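Progress report, trial of the Tukavent two-arm packing kit
Date: 02/01/2018
Prepared by: Andri Pichler
For: Bunalberg equipment fund

## Where we are now

The kit was delivered complete and the two arms are mounted and running. In this period we moved from simple test motions to the work for which you gave us the money, that is, putting foam and small packed blocks into open cartons and taking them out again. The first part of the grant is spent. Of the 3,332 euros planned for setup we have used all, mainly for the mounting parts and for two training sessions given by the supplier, Bondarchuk.

I repeat shortly what the kit contains, as the fund has new readers this year. There are two arms, a two-finger gripper for each arm, the sensor units, the control software and one year of support by telephone. The boxes, the boards and the cloth are not part of the offer and we had to find them ourselves.

## Results of the carton task

We made 734 attempts in this period. One attempt means that the arm goes to the carton, closes the fingers on the part, lifts it and puts it down at the side. In 157 attempts the part was lost or was not gripped at all. The supplier promised us in the offer a better rate than this, and I have asked them in writing to explain the difference. Most of the failures happened in the first weeks, before we lowered the speed for the last part of the approach.

The approach from above works well when the opening is wide enough for the open fingers. The work with narrow cartons is more difficult, and we do not recommend the kit for them at the present time.

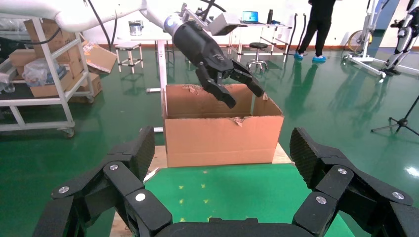 Burgi Schwaiger wrote after reading the draft that the failure number alone says little to her, and that she would like to know how long an operator must stay next to the arms before they can be left to work. She also asked if the lower speed is now permanent, as in this case the kit will be slower than packing by hand.

Both questions are fair. An operator stays in the room during all attempts, and I do not plan to change this before June. The lower speed is used only for the last part of the way down. The rest of the movement has the normal speed. We did not yet compare the complete cycle with hand packing, and I prefer to give no number until we have done it properly.

## Quality of the kit

The mechanical parts are good. We had no broken finger and no loose flange. The quick mounting of the sensor bracket saves time when we change between tasks.

The software is the weak side. After each restart the positions of both arms must be confirmed by hand, and the messages on the screen are not always clear. The manual is translated, and in the chapter about force limits two tables contradict each other. Bondarchuk sent a corrected page after we complained, but the printed manual is still the old one. The telephone support was friendly and answered on the same day in most cases.
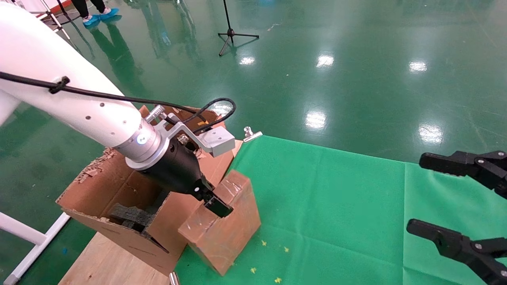 For the next period I want to spend more time on the preparation of the work place, which we did underestimate in the plan. The offer says that the kit can work on any flat surface. In practice a part stands well only if the surface does not move under it. We lay a green cloth, and a binder clip on its upper edge holds it next to the box. This is a cheap solution and I would like to replace it by a fixed mat before we begin the longer runs. I ask the fund to accept this small change, which can be paid from the money for consumables.

## Cost and next steps

No additional money is requested. The second payment is needed as agreed, for the extension of the support contract and for the spare fingers. Ziltemley has offered us the same fingers for a lower price, but I must first check that the warranty stays valid when we use them.

Open points until June:

- compare the full cycle time with hand packing
- repeat the carton task with 4 different carton sizes
- receive the corrected manual in print
- written answer from Bondarchuk about the promised rate

I will send the table with all attempts separately, as it is too long for this report.

Andri Pichler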